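Storasthorpe Preserving and Pickling Circle
Minutes of the autumn meeting, 12 September 2020

Present: eleven members, the chair and the minute-taker. Apologies were received from two members who had runner beans to deal with and could not say when they would be free.

1. Minutes of the last meeting
Agreed, with one correction. The February minutes recorded the rhubarb and ginger jam as "inedible". The maker asked for "firm". The word "firm" was put in, and the chair asked that the matter be left to rest, like the jam.

2. Matters arising
The maslin pan lent out in February has come back. It came back with a lid, which it did not have before and which does not fit it. If anyone in Storasthorpe is missing a lid, please speak up.

The label question was carried over again. Members are reminded that "Green stuff, last year" is not a label.

3. Chutney day
It was agreed to hold one large chutney day in place of the several small ones that were talked about. The recipe took up most of the evening. Two are in use in the circle: the Collet recipe, which has dates and malt vinegar, and the Retau recipe, which has sultanas, cider vinegar and a good deal more mustard seed than its supporters admit. Both were tasted, on water biscuits, from unmarked saucers. The saucers were then moved to make room for the kettle, after which the tasting was less scientific.

The Collet was thought dark and rich, a little sweet at the end. The Retau was thought sharper, better with cheese, and runny. Its maker replied that it was only 3 weeks old and that all chutney is runny at that age. It was pointed out that the Collet was the same age.

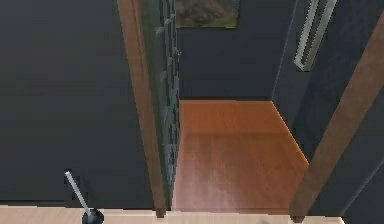 One member said that the dates were the whole trouble, that they cost too much and stick to the bottom of the pan the moment your back is turned, and that her mother had made chutney all her life with windfalls, onions and brown sugar and had never been asked to explain herself. There was some applause. The chair asked whether this was a third recipe. It was.

Vote on the recipe: Collet 5, Retau 4, windfalls 3. The chair did not vote, having eaten most of the biscuits and feeling her judgement might be questioned. Collet carried. Supporters of the Retau asked for their disappointment to be minuted, and it is.

4. Jars
We have 40 jars with sound lids, and a further box without. Members were asked to save the one-pound size. Jars that held curry paste may be brought if they no longer smell of curry paste, and the owner's nose is not to be the only judge of this. New lids to be bought from Wosimel, who were cheaper than the other place last time and sent the right ones.

All jars to be washed in hot soapy water and dried in a low oven on the day. 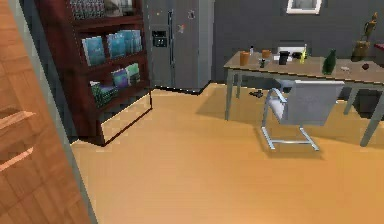 The question of wax discs was raised by the same person who raises it every year. Wax discs are for jam. Chutney wants a vinegar-proof lid and no disc. The minute-taker has now written this down for the fourth year running and would be glad to be believed.

5. Steam
Last year's batch took the shine off the paint in the hall kitchen and could be smelt from the bus stop. It was agreed to keep both windows open throughout, and the inner door shut, and to warn the yoga class. Onions to be chopped at home beforehand and brought in a lidded box. A proposal to have them all chopped by whoever lost the recipe vote was not put to the meeting.

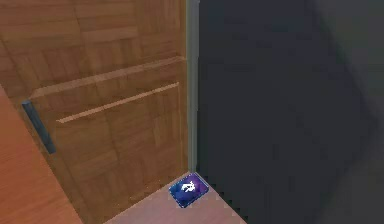 Inside the hall

6. Money
The marmalade brought in enough to pay for the sugar and vinegar, with a little over. The suggestion that we aim for 1,000 jars next year was taken in the spirit in which it was made, which was late in the evening and after the damson gin.

7. Any other business
The damson gin was from the year before last and is finished. More was promised.

Somebody's cucumber relish is still at the back of the hall fridge. It has begun to fizz. Will its owner please remove it, and open it outdoors.

Next meeting: after chutney day, date to be fixed. Bring a spoon.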